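Imprimer cette page | Envoyer par e-mail

Cahier de laboratoire – Atelier de formulation Trindier
Entrée d'avril, vendredi, début de séance à 9 h 15

Objet : stabilité du savon liquide, base Gidik, deuxième série.

La première série ayant présenté un trouble après refroidissement, la proportion de glycérine a été ramenée à 38 g par kilogramme de base. L'eau déminéralisée provient du même bidon que précédemment. Le chauffage a été conduit au bain-marie à 40 °C, sous agitation lente, jusqu'à dissolution complète des paillettes.

Le pH, relevé à 23 °C après étalonnage de la sonde, s'établit à 9,4. La valeur est conforme à la fiche interne. Il est rappelé que la sonde doit être rincée entre deux échantillons ; l'écart constaté lors de la séance précédente provenait vraisemblablement d'un rinçage insuffisant.
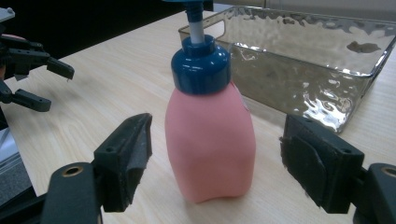
La viscosité demeure inférieure à celle du témoin Crabtree. L'ajout de sel en solution, par fractions de 2 ml, a permis un épaississement régulier jusqu'à la quatrième fraction ; la cinquième a provoqué une fluidification nette. L'essai a été interrompu à ce stade et le lot concerné écarté.

Des échantillons de 200 ml ont été prélevés sur le lot retenu, étiquetés et répartis entre l'étuve et l'armoire à température ambiante. Un échantillon supplémentaire est réservé au site de Brevthorpe, qui en a fait la demande pour comparaison olfactive. Le parfum n'a pas encore été incorporé.

Points à reprendre :
- vérifier la date de péremption du conservateur ;
- reporter la courbe de sel dans le registre commun ;
- recommander du papier filtre, le stock étant presque épuisé.

Prochaine lecture de l'étuve lundi matin, avant l'ouverture de la salle de pesée.

Imprimer | Envoyer par e-mail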